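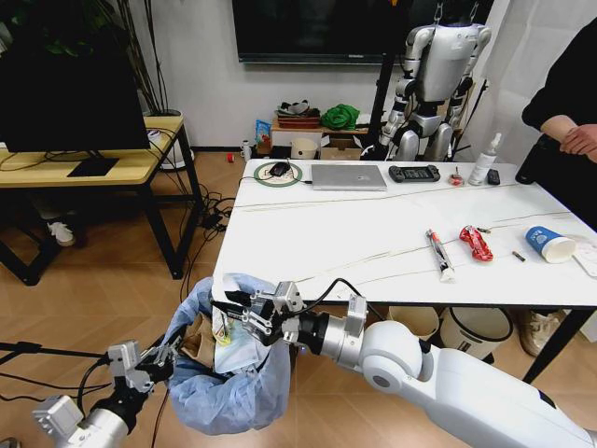 Do I need any experience to join the Karkdale dig? None at all! I'd never held a trowel before my first season, and I still got put on the Iron Age ditch by Friday. You'll be shown how to scrape back, what goes in a finds tray and what's only a stone. The one thing I do nag people about is rubbish, and a small bin with a light blue bag in it, like the one here, does us fine for lunch wrappers and paper bags. Please keep modern litter well out of the trench.

How old is the site?
The ditch and the two roundhouses go back to 400 BC, going by the pottery. There's some later stuff on the Skelton side of the field, mostly medieval, and we argue about it a lot.

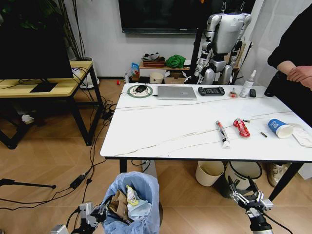 What happens to the finds after they come out of the ground? They get washed, dried, marked and bagged, and then I type the lot into Ploleo, our finds database (slow, but I'm fond of it). You can help with that on rainy days if digging isn't your thing. All it takes is a table with room for a laptop and a mouse, and yes, snack wrappers do end up on the table. Just keep food away from the bone trays - crumbs bring mice.

Can I bring my children?
Yes, from age 6 upwards, as long as you stay with them. They're often better at spotting beads than we are.

What should I bring?
Sturdy boots, a waterproof, a kneeling mat if you've got one, and lunch.
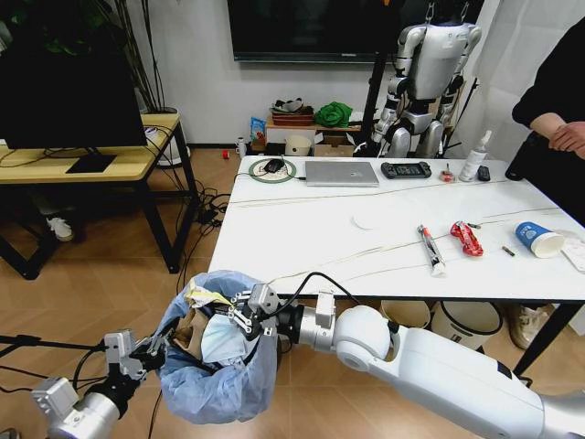

Oh, and more water than you think you'll want - the tap is a long walk from the trench. Gloves are handy too, and I've usually got a spare pair or two in the van.

When do you finish?
We pack up at 6 and backfill in October.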